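Cold Drinks and the Bottom Drawer: Your Questions, My Answers

I get a lot of mail about soda. I run this little page for Stomurico, where I write up kitchen stuff, and nearly half of what lands in my inbox is somebody asking how to get a bottle cold before people show up. So I've put the usual ones in one place!

Can I put a plastic bottle of cola in the freezer drawer?

For a short while, sure. I do it all the time. Set a timer and don't wander off to watch a movie (guess how I learned). Cola expands when it freezes, and a burst bottle in a drawer is a sticky, miserable afternoon. I lost an entire evening to one last February.

How long is a short while?

I check a small bottle at 20 minutes and a big one a bit later, and then I keep checking. Your freezer isn't mine, so feel the bottle.

Standing up or lying down?

Standing if it fits, lying down if it doesn't. Make sure the cap is tight either way, and shut the drawer slowly so you don't knock it over.

What about the little slots along the wall of the drawer?

Leave them clear! That goes for bags of peas too. I used to jam everything up against mine and then wonder why the ice cream was soft.

My drawer is full. Now what?

Use a bucket with ice, water and a handful of salt. Or clear the drawer out, which you've probably been meaning to do anyway (me too). 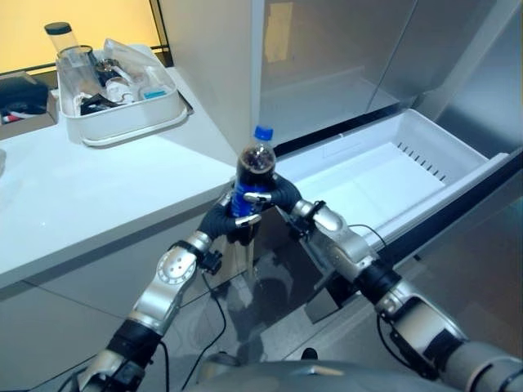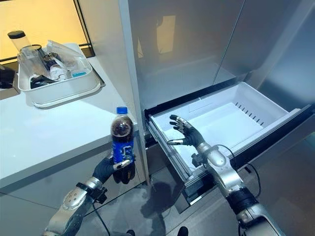
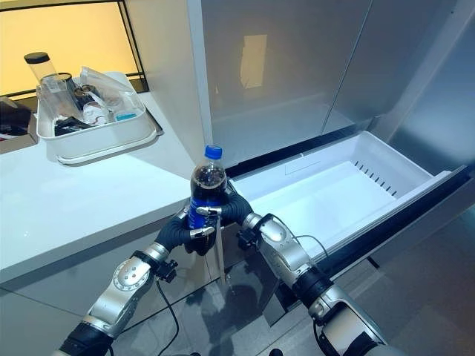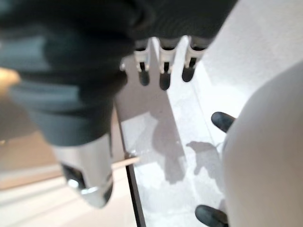 While it's empty, wipe the drawer down with warm water and a drop of dish soap, then dry it well before anything goes back in. I skip the scented sprays. My ice tasted like lemons for weeks.

Can I refreeze a bottle that went slushy?

I wouldn't. Let it thaw standing up in the fridge and open it over the sink, a tiny turn at a time. It'll be flatter than you'd like, but it's fine in a float.

Do you answer every email?

I try! Give me a few days, and tell me what kind of fridge you have.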